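Sternus Hall Sewing and Mending Circle
Minutes of the meeting, 31 August 2020

I'm Ditte Ingvarsson and I took the notes again, so if your best remark is missing, blame my handwriting (I was also pouring the coffee). We started late because half of us went to the old entrance on the Pant side, which is still locked. Please use the side door until further notice!

Last month's minutes

Read and approved with one fix. The wool blankets went to Cestow, and I had written Hondness. Sorry to everybody in Cestow.

The fall quilt

We talked about this for most of the evening and I loved every minute of it. The plan is still a log cabin pattern in blues and grays, with a red center in each block. I had brought my sample block and got told, very kindly, that my seam allowance wanders. It does! We agreed on a quarter inch, pressed to the dark side, and anyone who would like to borrow my marked ruler can come by and get it. Blocks are due at the September meeting. We need 35 for the size we want, and the sign-up sheet has gaps, so please take another one if you have the time.

There was a long back and forth about batting. I spoke up for cotton, the back row wanted polyester for the loft, and we voted. Cotton won by 4 votes. The backing will be the plain gray flannel already in the cupboard, washed first, please, on warm.

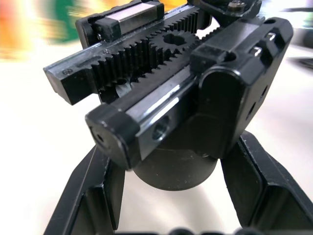
Money

We have 2000 kronor in the account after paying for thread and the flannel. I asked if we could put a little of it toward new rotary blades, as the ones in the tin would struggle with butter. Agreed. We also agreed to leave the coffee price at 5 kronor, even though I know very well what those cinnamon buns cost me to bake.

Shelves and the cutting table

The new shelves for the fabric are still flat in their box. I said I'd put them up before next time, and I got several offers of help, which I am writing down here so that you can't wriggle out of it. The cutting table is too low for the tall ones among us. Someone suggested bed risers, someone else suggested shorter members, and we settled on trying the risers. Screws and wall plugs are in the jam jar next to the iron. 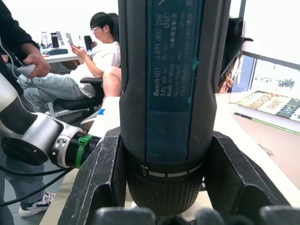 Hondness fair

We've been asked to have a table again. I'm all for it, but we'd want things to sell besides potholders (we came home with most of them last time, and I have been using them ever since). Ideas so far: zip pouches, baby bibs, wheat bags for sore necks. I'll cut out a few bibs at home and see how fast they go together.

Anything else

The small machine is skipping stitches again. I changed the needle during the break and it was no better, so it goes in for service. A pair of green-handled scissors was left behind in the spring and is still in the drawer.

Next meeting is in September, same room, side door. Bring your blocks, and a cushion if you didn't like the chairs.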